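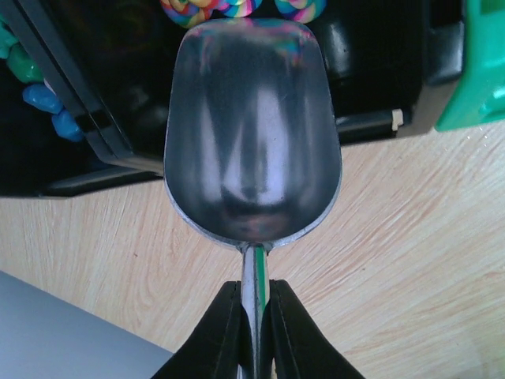
Page 913

May, morning

Woke at six with the slow movement going round in my head, the bit where the left hand crosses over and I always arrive early. Lay there playing it on the blanket for a while. My fourth finger is still sore from the weekend but it bends properly, so I got up.

Porridge, tea, then scales in the front room with the practice pedal down. The downstairs neighbour works nights and we have an arrangement: no proper volume before ten. I did all the minor keys, hands together, then thirds in the right hand until I got bored. The thirds are better than at Easter. B flat minor is still untidy going down, and it is the thumb again. Mrs Latell used to put a coin on the back of my hand for this. I tried it with a ten pence piece and it lasted less than an octave.

At ten I opened the lid and played the Schubert through from the start without stopping, as if there were people there. First movement good until the development, where I took the repeat I have decided not to take, and had to think on my feet. Slow movement too slow. I know it is too slow because I got to the middle section and had nowhere to go. Scherzo fine. Last movement I enjoyed, apart from the page with the octaves.

Wrote the timings in the back of the score. The whole thing came to over 4 minutes longer than the last time I timed it, and nearly all of that is the slow movement. I will set the metronome for it tomorrow, much as I dislike doing that.

Lunch was the rest of the soup.

May, afternoon

Train at twenty past one to the Orellana Hall to try the piano. Justinas Siliņa met me at the side door. He is playing the cello sonata with me in the second half and had already been there an hour, trying different spots on the platform. He wants to sit further forward than I would like. I need to be able to see his bow arm, and if he goes where he wants to go I can see his elbow and the back of his head. We moved his chair five or six times and put down tape. It is a compromise and neither of us is very pleased with it.

The piano is a good one but bright at the top, brighter than I remember from when I turned pages there. The bass is lovely. There is one note, the E above middle C, that speaks a fraction late when played very softly, and it comes up all through the slow movement. I told the hall manager and she wrote it down. The tuner comes on the morning of the concert and she will ask him to look at it. I would have preferred him to come sooner.

The stool creaks. I asked about the other stool, and it has gone to the school for their show.

We ran the sonata twice. First time was rough. Justinas likes to stretch the end of the opening theme and I keep landing before him. We talked about it and agreed that I will listen for his shift and go with that, and leave off counting. Second time it worked nearly everywhere. He still rushes the pizzicato passage, and I said so, and he said I drag it, so we did it with me tapping my foot and found we were both right. Then the last movement three times over, just the ending, until we could do it without looking at each other.

He played me some of his solo piece afterwards. It is by a friend of his from college and has no bar lines. I sat in the seventh row on the left. The sound carries very well from there, even the quiet harmonics, and with empty seats it rings a good deal. The hall holds 900 when the balcony is open. It will not be open for us. The manager says 100 tickets have gone so far and that most people there buy on the night.

The programme is being printed and they wanted my biography by five o'clock. I had forgotten. I wrote it on my phone in the foyer with Justinas reading over my shoulder. It is a strange thing to have to write. Where I was born, who taught me, which prizes, who I have played with, all in the third person as if somebody else had looked into it. I put in the Flivitz competition, where I came third, and left out the one where I got no further than the first round. Justinas told me to put "highly acclaimed". I did not. I put that I studied with Mrs Latell until I was eighteen, which the longer version leaves out, and I think it should be in there. She taught me for nine years and the others had me for two or three each.

The manager sent it back within ten minutes asking me to lose forty words. I took out the summer courses.

May, evening

Train home was late and full. Stood as far as the junction, then got a seat and read through the Schubert in my lap with a pencil. Marked the breath before the return of the theme in the slow movement. Marked it again on the next page. Rubbed out an old fingering in the last movement that I have not used in years and which catches my eye every time.

Two pupils at home, six and half past. The first had not practised and said so at once, so we sight-read duets for the whole half hour and she was cheerful. The second has his grade five in three weeks. The pieces are ready. The scales are not, and he goes pink when I ask for the contrary motion ones, so I ask for them first now to get them over with. His aural tests are good. He can sing back anything. I told his father so at the door and he looked surprised.

Message from the Jarkedix Trio while I was teaching. Their pianist is away for part of the autumn and they want to know if I could cover. It would be four concerts and a recording day, with the Ravel and something new that is not finished yet. I played the Ravel in my last year as a student and have not looked at it since. I got the part out of the cupboard after supper. My old markings are all over it, mostly in red, mostly telling me to listen. The second movement is harder than I remember and the first is easier. I have said I will let them know by the end of the week. The money is fair. The rehearsals are all up north and I would have to move the pupils, and I do not like moving pupils in an exam term.

Rang Mum. She is coming to the concert with my aunt and wants to know whether to bring a cushion. I said the seats are padded. She asked what I am wearing. The green dress, with the sleeves taken up so they stay clear of my wrists. I need to collect it from the alterations place before they shut for their holiday, and I must look for the ticket, which I think is in the coat I wore in March.

Played for twenty minutes more with the practice pedal down, only the slow movement, only the middle section, a little faster. It has more shape like that. I am not sure yet that I believe in it. Recorded it on my phone and have not listened back – I will do that in the morning with a cup of tea.

To do tomorrow:
Metronome, slow movement.
Octaves, last movement, hands apart.
Send Justinas the bowings he left on the stand.
Ring the manager about the stool.
Dress.
Look at the Ravel again, in daylight.

Finger iced. Bed at eleven.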